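Leave the Back of the Book Alone

Publishers have started cutting the index out of practical books, and I think they should stop. I mean yoga manuals, stretching guides, cookbooks, books on knots and bread and fixing bicycles. These are books people use with one hand while the other hand is busy. The index is the part that makes them usable, and it is the first thing to go when somebody wants to save pages.

I have been paying attention to this since last July, when I bought the second edition of a stretching manual I have owned for years. The first edition had an index that ran to nine pages. If my lower back hurt I looked up "back, lower" and got a list of places to go. If I wanted the one with the strap, I looked up "strap." The second edition has new photographs, better paper, a longer foreword, and no index. In its place is a line on the last page with a web address where readers can search the contents. I tried it. It asked me to set up an account.

The book was on the floor and I was on the floor. My phone was in the kitchen. I did not get up and make an account. I flipped pages until I found something close enough.

Publishers make two arguments for dropping the index. The first is cost. A good index takes a trained person a week or two, it has to be done after the pages are final, and it comes at the point in the schedule when everyone is already late. I believe all of that. I worked for a small press, Hadell, for six years, and I saw the invoices. For a normal how-to book the indexer cost less than the cover did. We redid covers three times if a sales rep frowned at them. I never saw anyone question paying for that.

The second argument is that readers search now, so they don't need an index. This one sounds better and I think it is weaker. Searching a text and looking something up are two different jobs. A search gives you every place a word is printed. If you search a yoga book for "knee" you get every sentence with a knee in it, and in a yoga book that is a great many sentences. An indexer reads the book and decides that four of those pages are about the knee and the rest only mention it. She also knows that the reader with a sore knee may need the page on hips, and she sends him there. The word "knee" might not appear on that page at all.

Then there is the matter of what people call things. A beginner doesn't know the name of the pose. She knows it is the one where you lie down with your legs up the wall. A decent index has "legs up the wall" and "wall, legs up" and the Sanskrit name, and all three get her to the same page. A search box only knows what the author typed. 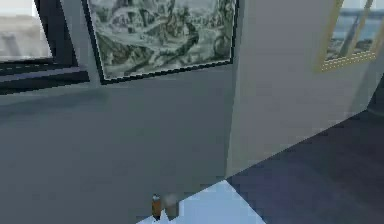 Noemí Beltrán wrote to me after I complained about this in a newsletter, and she disagreed. Her point was that most readers never open the back of a book, that the ones who do are older and already loyal, and that she would sooner spend those nine pages on more sequences, because sequences are what people pay for. She added that a well-made table of contents does most of the work if the author bothers to write clear chapter titles.

I take the part about the contents page seriously. A lot of practical books have terrible ones. Chapter titles like "Opening" and "Coming Home" don't help anyone find a hamstring stretch. If every author wrote plain titles and listed every exercise under them, I would have less to complain about. But a contents page follows the order of the book, and the reader with a question doesn't come in the order of the book. He comes in sideways, with one problem, and he wants to leave again in under a minute.

I don't accept that readers never look. The readers I hear from do. When Hadell reissued a bread book without its index, to bring it down to a cheaper page count, we got letters. We had printed 1000 copies, so it was no flood, but they were detailed letters. One man had made his own index on ruled paper and mailed us a photocopy. It had 72 entries and it was pretty good. We used it as the starting point when we put a real one back in the next printing.

It also matters how long these books last. A novel gets read once, usually. A manual sits on a shelf for twenty years and gets pulled down when something goes wrong. Whatever web address is printed on the last page of my stretching book, I doubt it will be working in ten years. The companion site for a massage handbook I bought in college now sells patio furniture. The index in that same handbook still works fine.

There are a few simple things publishers could do. Budget for the index when the book is signed, as they do for the cover, so it isn't a late surprise. Ask the author for a list of the plain words students use in class, which most teachers could write in an afternoon. If pages are tight, set it in smaller type and three columns. Cut the foreword. I have rarely been helped by a foreword.

And if a publisher does leave it out, the listing should say so. Online stores tell me the height, width and shipping weight of a book to the tenth of an ounce. They could tell me whether I will be able to find anything in it. I would have kept my old copy, which I gave to my sister the day the new one came. I have asked for it back. She says she's using it.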